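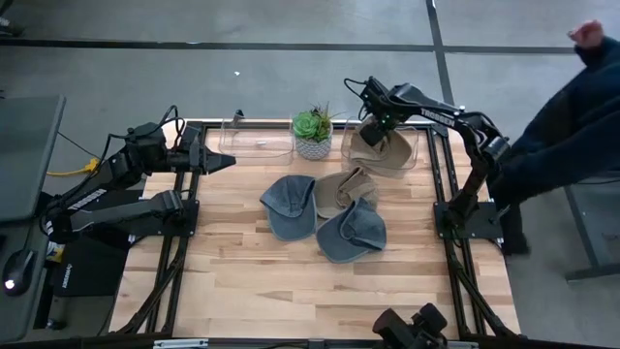 Gindbridge Automation Board > Events and Site Visits > Fetora open day, February: notes

819 views

t_haugland
Went to the Fetora open day at Gindbridge. Posting notes while I still have them. I run returns sorting for a headwear wholesaler, so I only paid close attention to the cap table. Others can fill in the rest.

Setup: two Trossen arms, one per side, on an aluminum extrusion frame with a wood top. A parallel-jaw gripper on the left one. Two clear bins at the far edge. Caps go on the table in no particular arrangement and have to end up in the bins by color, denim in one and tan in the other.

They ran it in three sessions. I stayed for two. What I wrote down:

- Grasp point is the brim nearly every time. On a cap lying crown up, the jaws come in flat from the side and pinch the edge. On a cap tilted on its crown, the arm goes for whatever part of the brim is highest.
- The arm nearest the target bin usually does the placing. If the cap starts on the wrong side, the other arm drags it across the middle and lets go. There was no mid-air handover in either session.
- Release is the weak step. A cap held by the brim swings, and if the crown touches the bin wall first it hangs over the edge. The controller then regrasps and pushes. Twice it opened the jaws and went back to home with the cap still hanging.
- Time limit per run was 120 seconds. In the first session most runs finished inside it. In the second, fewer did. The overhead lights had been changed between sessions and I don't know if that mattered.

The policy was trained on 600 demonstrations, all teleoperated, according to the engineer running the table. No force sensing at the fingers.

I move 1750 caps on a normal shift. Four people. I was not expecting a drop-in replacement and did not see one, but the brim grasp was better than I had assumed.

ebbe_dahlgren
Thanks for the notes. Which session had the plant in the way? When I was there it stood between the two bins and I expected the left arm to clip it on the crossing move.

t_haugland
Both of mine. It stayed upright. I took it as a fixed obstacle they wanted the arms to route around, but I didn't ask.

amateos
I have a problem with "trained on 600 demonstrations" as a useful number. 600 of what? If the demos were all four caps to empty bins, that's one thing. If each demo is a single pick, it's a much smaller set. The handout says "600 episodes" and does not define an episode anywhere. I read it twice.

Also, color sorting into two bins is a solved problem with a suction cup and a cheap camera. I don't see what two arms add.

mei_kapoor
Suction on denim? Or on a mesh back? We tried it at Costik with two cup sizes. Structured front panels were fine. Unstructured caps collapsed under the cup and lost seal. The brim is the one stiff part you can count on, and a brim lying on a table wants a side approach, which a top-down suction head can't give you.

I did ask about episodes. One episode is one full table reset to all caps binned, or until the operator gives up. Failed ones were kept out of the 600.

amateos
OK, that answers the episode question. I withdraw that part. The failed ones being dropped probably explains the hanging-cap behavior, by the way. If the policy never sees a cap hung over the bin wall and then recovered, it has nothing to copy when it gets there.

I'm keeping the suction point for structured caps.

t_haugland
It does recover sometimes, so some of it must be in the data. An operator who fumbles and then corrects would still count as a success under Mei's definition.

sixten_h
I went late in the day and saw different stock on the table. They had swapped in the soft items for the last session: gray felt, brimmed, no stiffener that I could find. They let us handle a spare one between runs. It folds under its own weight if you hold it by one side.

The approach angle was the same as for the caps, and that was where the trouble began. The jaws arrive expecting an edge that stays put. Felt slides ahead of the fingers, bunches, and then the gripper closes on a double thickness or on nothing. Once it has a fold, the lift is fine. It does not know it has a fold, though, so the placing motion is wrong by however much material is hanging below.
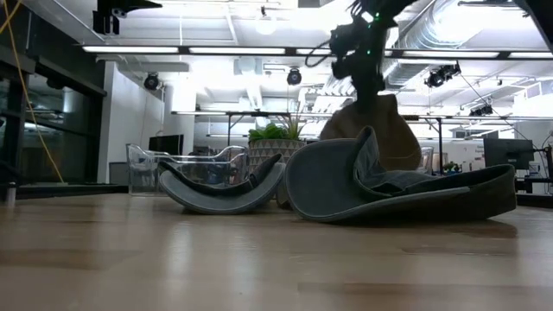

After a few of those runs the engineer started laying them out with the crown propped up, and the pick rate improved. I would not count that as a result, because you are then sorting presentation and not product. He said as much when someone brought it up.

My other notes from that session:

- Ceiling cameras were in use as well as the ones on the rig. I asked if the policy takes the ceiling views as input. Answer: no, logging only.
- The glossy tabletop throws back the overhead lights. On light stock I would expect that to hurt. He thought the effect was small but had no test of it.
- Same 120 second limit. With felt they hit it more often than not.

ebbe_dahlgren
The lighting thing should be the first item they test. Tormod saw a drop between sessions after a light change, you saw glare on the table. A matte mat costs nothing.

mei_kapoor
A mat changes the friction too. If felt already slides on bare wood, a rubber mat might fix the bunching and you would never learn whether the light was the cause. Change one at a time. Polarizing film on the fixtures first, then the mat.

amateos
Or paint the wood.

sixten_h
Matte varnish would do it. It would still change the friction somewhat, though less than rubber.

ebbe_dahlgren
Did anyone get to the Ayaaba table? It was on the plan next to the entrance and I couldn't get near it. It was supposed to be the same kind of bimanual arrangement with a cable routing task.

t_haugland
I looked for five minutes. Connector insertion was being done under teleoperation the whole time I was there, and the sign said so. Clean work by the operator. Nothing to report on autonomy.

One thing I should have put in the first post. The cap table did say on the sign which runs were autonomous and which were operator driven, and they switched the sign over. I have been to events where you had to guess.

mei_kapoor
Agreed. I'd like a log as well. Something you could take home with attempts, successes, timeouts and interventions for each session. Our own tally for the morning was kept by two of us on paper and we disagreed on three runs, all of them cases where the cap was in the bin but the brim was sticking out. I counted those as done. My colleague did not.

amateos
Your colleague is right. If the lid doesn't close it isn't binned.

mei_kapoor
There is no lid.

amateos
There is on mine.

t_haugland
On my line a brim over the edge gets caught by the next tote, so I'd fail it too. For a demo table I can see it either way, provided they say which rule they use.

To Anselmo's earlier question about what two arms add: for color sort on this table, reach, mostly. One arm on a longer rail would cover both bins. I think the case for two is later steps. Stacking caps crown into crown needs one hand to open the lower cap while the other brings the next one in. I asked if they had tried it. They have, on a few caps, and it isn't ready to show.

sixten_h
Stacking is the step I would pay for. Sorting I can do with a chute and a scanner on the swing tag.

ebbe_dahlgren
Returns don't always have swing tags.

sixten_h
True. Ours do, in most cases. Point taken for Tormod's stock.

t_haugland
Less than half of mine come back with the tag on. That is the whole reason I went.

I've sent Fetora a box of mixed returns, including some mesh backs and a few with broken brims, and asked for a run on video with no cuts. If they send it and don't mind, I'll link it in this thread. Anselmo, if you want something specific in the box, tell me before the second one ships.

amateos
Wet ones. Also two of the same color nested together, brims aligned. I want to see if it picks one or both.

t_haugland
Nested pair, yes. Wet, I'll ask them first.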